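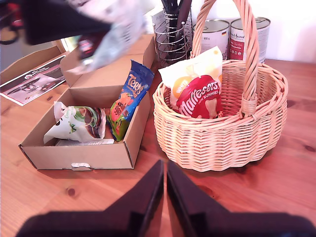
May 5, 2026. Rellport open day, notes for our own use

Went over with Yae and Wian. Wian drove, parking was dreadful, missed the welcome talk and didn't mind.

Two-arm packing demo, run by Veronika Prantl. Sweets and snack bags between a cardboard box and a wicker basket on a wooden table. Crinkly packaging was a decent choice, I'll give them that. Terry's and Maltesers bags shift about when you pinch them and shine under the lights, which is more than Clustel dared show us in April (rigid blocks, all the same colour).

Still not convinced. The handout says 236 picks with 8 drops. Asked what counts as a drop. If the bag is set down crooked, that's a pick. If it lands on the rim and slides in, also a pick, apparently. Asked whether a person had put the bags out in the same places each time. Veronika said "more or less". Yae wrote that down word for word.

Speed: I had 34 seconds on my watch for one bag, grasp to release. Boris would have the lot done and be back at his tea.

Things I did like:
- the arms kept out of each other's way without stopping dead
- the basket handle, tall and arched, is a nasty thing to reach round and they hadn't swapped it for something easier
- Veronika answered the awkward questions and didn't send us off to sales

Not shown: a torn bag, a full box, anything heavy. Wian asked for a tin to be tried and was told it wasn't part of today's set.

To do: ask Etornam if the Ultden fingers would take a flat bag by the edge. Ask Rellport for the raw log, not the handout. Don't book a second visit until it arrives.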